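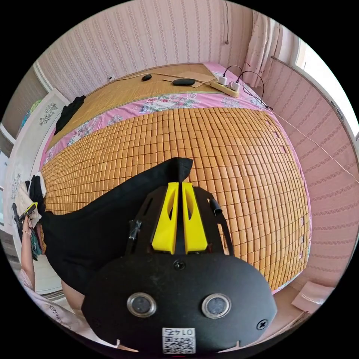 Bamboo mat on the bed, black cloth on top

Sleeping cool without AC: mats, fans, despair

stiltley_sam
Posted August 3, 2023
Top floor apartment, west windows, landlord believes in fresh air. My wife's aunt swears by bamboo tile mats, the kind you roll out over the mattress. I have one on the bed now. Before I commit to a whole summer of it, does anyone here sleep on one and still have arm hair?

Gatov
Had one for years. Cool for the first hour, then it's the same temperature as you are. Wipe it down with a damp cloth before bed and let it dry. The arm hair grows back.

nurkgate
Strong disagree on the first hour. Mine stays cool all night if I roll over now and then. The trick is no sheet. People put a sheet on top and then complain the mat does nothing. You paid for tiles, sleep on the tiles.

Gatov
I am not waking up looking like a waffle to win an argument with a sheet.

Lourenço Gouveia
Thin cotton sheet, problem solved. And check the cord between the tiles every January when it's in storage. Mine dried out and I found tiles in my socks until spring. Paid 180 for it, too, which my brother still brings up.

stiltley_sam
180?? I could almost get a used window unit for that.

Yoo
You could, and then you'd get my electric bill. I also have 2 fans and a dehumidifier that holds about as much as a shot glass. The mat is the only thing in the apartment that costs nothing to run.

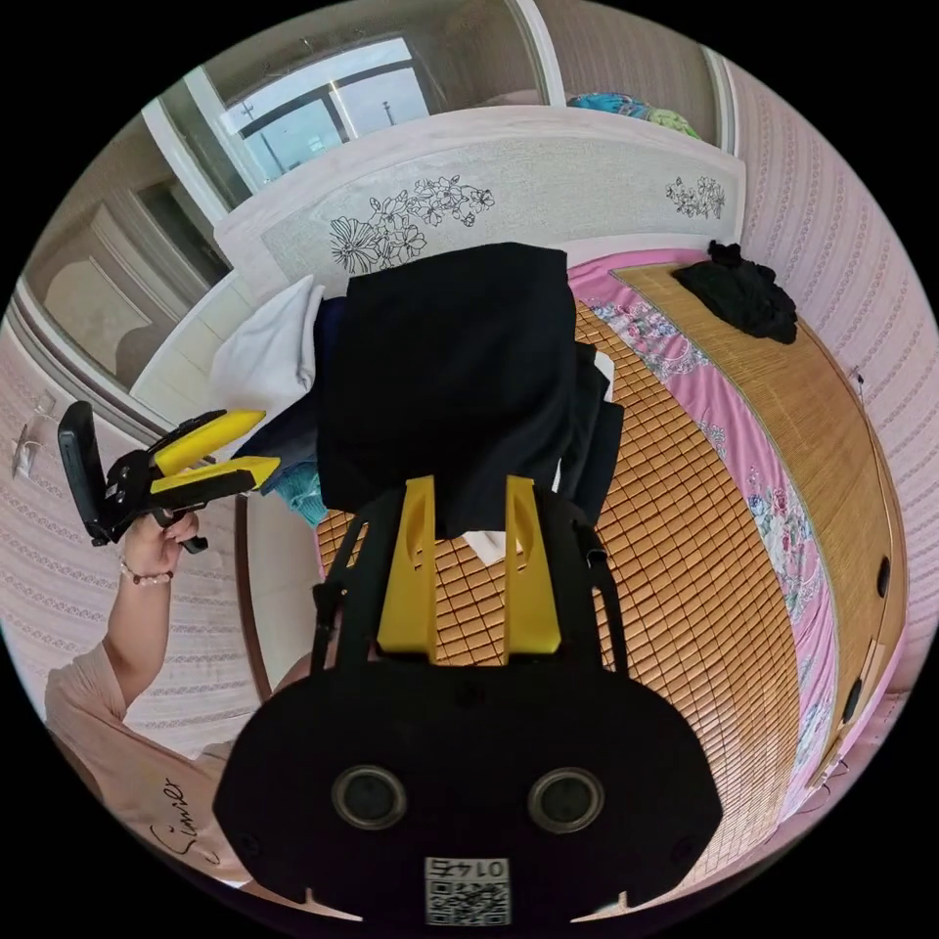

Re: Woven mats instead of tiles?

nurkgate
Splitting this off before Gatov gets going again. Rattan and grass mats are softer, and they fold. They also smell like a barn for the first week. Tiles win.

Gatov
Rattan wins. Tiles pinch. Ask anyone with a back.

Yoo
I like the barn smell.

stiltley_sam
Slept on the bamboo last night, no sheet. Woke up at 4 with a grid on my face, but I did sleep until 4. Trying Lourenço's cotton sheet tonight. Does the mat go under the fitted sheet or over it?

Lourenço Gouveia
Over the fitted one, under the thin one.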